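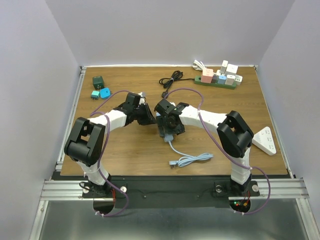 Warm brown wood with pale lavender-gray on three sides. I'm in love!

I have been stuck on the breakfast corner since October. If you've been reading for a while you know the saga: the yellow paint, the other yellow paint, the week I thought I wanted wallpaper. Well, I finally have a plan, and it's brown wood and lavender-gray. I know lavender sounds like a little kid's bedroom, but a really pale one with plenty of gray in it is a whole different animal. Put a wood grain next to it and the brown gets so much warmer!

My friend Mairéad Horgan was the one who pushed me to take the color around all three sides of the nook. I was going to do the back wall only and leave the others white. She taped up sample cards on Thursday while I made coffee, and by the time I sat down I was sold. It feels like sitting inside the color, if that makes any sense.

So now the table. I want a plain rectangle with the grain running where you can see it, no runner, no glass on top. The one I keep going back to is the Sonen, which is $284 and comes in 4 finishes (I ordered chips of all of them, of course). The lightest looked a bit pink against my sample cards, and the darkest ate up all the light in that corner. The two in the middle are both gorgeous and I change my mind every time the sun moves.
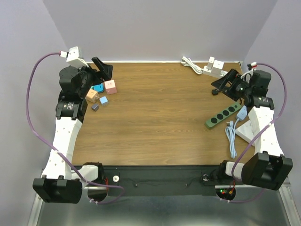 The other thing I'm excited about is metal. I'd been set on brass hooks and a brass lamp, but silver next to that gray is so fresh – and it lets the wood be the only warm thing in the corner. I already have the steel shelf from the old laundry room, so that's one thing I don't have to buy. A little black would be nice too, maybe the lamp cord or the chair legs.

Paint goes on first. Diarmuid Cullinane is lending me his good rollers and I've cleared a whole weekend for it, with 3 sample pots to use up on the inside of the pantry door. If you've lived with a lavender-gray, tell me how it looks at night under a warm bulb. That's the bit I haven't tested yet!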